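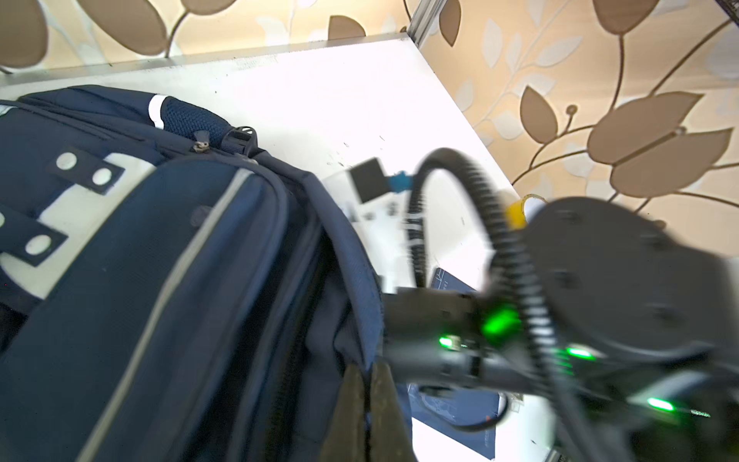
[packs-tech] Re: Re-proofing older coated nylon

Print this message | E-mail this message

Despina Economou wrote:

> I've got a Rallis daypack where the inside coating has gone tacky and is
> coming off in flakes. The outer fabric is sound. Is there any point
> putting a spray-on repellent over it, or do I need to strip the coating
> first? Also, has anyone tried the Miludix wash-in on a pack with
> a foam back panel?

Two separate problems there, and the spray only deals with one of them.

The repellent on the outer face makes water bead. The coating on the inner face stops water coming through under pressure. Spraying the outside will restore beading for a while, but with the polyurethane gone the fabric will still leak at the base and wherever the straps press on it.

A tacky PU coating has hydrolysed and can't be revived. Strip it as follows:

1. Turn the pack inside out as far as the lining allows. Vacuum the loose flakes.
2. Soak in warm water with a little plain detergent for 2 hours. Don't use bleach or fabric softener.
3. Work the coating off with a nylon brush. Go lightly along the seam tape, which will probably come away as well.
4. Rinse until the water runs clear, then hang in shade with every zip open.

If some of it won't shift, isopropyl alcohol on a rag will soften it. Test on a seam allowance first, as it can lift dye from darker colours.

For recoating I use Prestetti brush-on, 2 thin coats, with a full night between them. The tin says up to 4000 mm hydrostatic head. I have no means of checking that figure and would treat it as optimistic for hand-applied work. Keep it off the zip tape and out of any mesh – it sets hard and you won't get it out. Once cured, dust the inside with talc or the faces will stick to each other in storage.

On the wash-in: I wouldn't. Foam holds the solution and takes days to dry, and the product also treats the mesh and the harness padding, which you want to keep absorbent. Use a spray on the outer only and wipe off the excess after a few minutes.

My Rikow 19 litre was done this way in July and the base panel is still holding. The side panels have wetted out again near the compression straps, where the fabric rubs. I'll redo those with a third coat and report back.

Seam tape is a different subject and has its own thread, linked below.

Print this message | E-mail this message

Recent messages in this list
Seam tape: iron-on or glue?
Replacing a side-release buckle without unpicking
Zip sliders that won't close the teeth
Re: Removing mildew smell from foam
Thread weights for bar tacks

List home | Archive | Search | Subscribe | Previous | Next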